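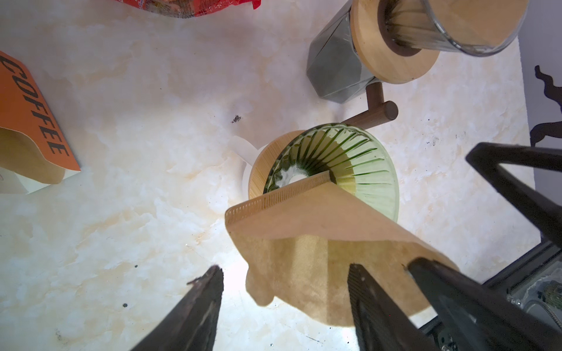

Report of the Visit to the Domański Open Day, Skoltinwood

Submitted to the Members of the Skoltinwood Household Crafts Society
September 25, 2020

The Society was invited to attend the autumn open day at the Domański works, where tableware and coffee goods are designed, finished and packed. The visit was arranged in place of the one planned for February, which had been postponed at the request of the firm. Nine members attended. The party was received in the former dispatch hall and divided into two groups for the tour, one beginning in the glass room and the other in the sample store.

The main purpose of the visit was to look at the current range of filter coffee goods, sold under the name Fonura. Members will recall that several of these items were discussed at the spring meeting, when only the printed catalogue was available. It was useful to see them together on a worktop.

The dripper attracted the most attention. It is made of green glass with ribs on the inside, which run down to a small round hole at the centre. It sits in a round holder of pale wood, and a dark wooden handle extends to one side. The firm uses a plain brown paper filter with it, cone-shaped and crimped along the seam. Staff recommended folding the seam over before the paper is placed in the glass and rinsing it with hot water. Several members remarked that they had never troubled to do either at home.

A grey ceramic carafe with faceted sides was displayed with the dripper. The angled panels give a firm hold, although two members thought that a narrower body would be easier to store in an ordinary cupboard. This comment was passed to the design office and was noted.

The glass room produces 3,000 pieces in a normal working week. Visitors may watch from behind the rail but may not enter the finishing area. The explanation of the cooling process was thorough and perhaps rather long for those standing at the back, who could not hear all of it over the extraction fans. The Society may wish to ask for a seated talk if a further visit is arranged.

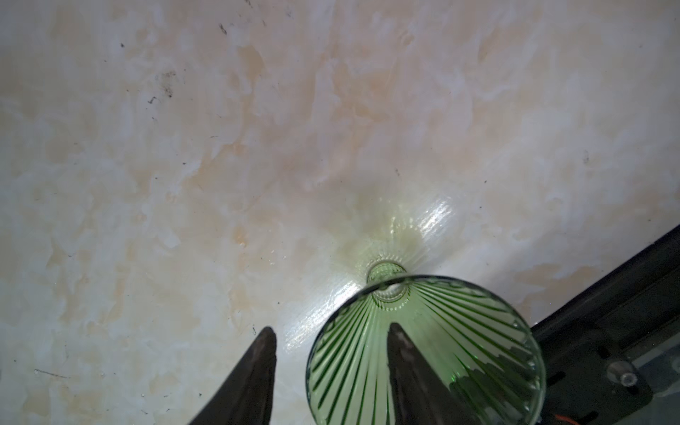
Can ribbed glass be cleaned properly by hand?

A soft bottle brush, warm water and a little washing-up liquid are sufficient for ordinary use. The brush should follow the direction of the ribs, and coffee oils left in the grooves may be loosened by soaking the glass overnight with a spoonful of bicarbonate of soda. Scouring pads are not advised.

The second part of the tour concerned surfaces and display. The firm shows its glass on marble-patterned tops in cream and beige, having found that plain white made the green appear colder than it does in daylight. Members with pale kitchens may wish to bear this in mind when ordering from the catalogue. The patterned surface is also forgiving of small crumbs and coffee grounds, though it must be wiped down between demonstrations as a matter of course.

There was some discussion of colour. The glass does not look the same from every side. Seen from above it is plainly green, while from the side the lower part takes on an amber-yellow tone below the green rim.
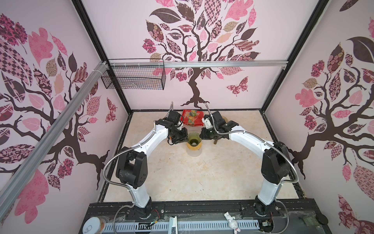
Members were divided as to which they preferred, and the lighting in the sample store, where the blinds were drawn on one side, did not settle the matter. The flared shape was generally approved. It was felt that the piece could stand on a table in its own right when not in use for coffee.

Refreshments were served at the close of the tour. The coffee was a medium roast supplied by Bravix, ground rather finer than some members would have chosen. Tea was available on request. The biscuits were purchased locally.

The works shop was open for the last part of the afternoon. Spare filters are sold in cartons of 1,000, intended for cafés, and in smaller packets for the household. Wooden holders may be bought separately, as may the handles. Orders can be collected from the gatehouse on weekdays by those who do not wish to pay for carriage.

Access to the site is satisfactory. The approach from Skoltinwood station is level, but the path beside the loading bay is uneven and narrow, and members using a stick or wheelchair should ask to be admitted by the front entrance. Parking is limited.

The Society's thanks have been conveyed to the firm in writing. A set of the current price lists has been placed in the reading room and may be consulted during normal opening hours. Price lists should not be removed.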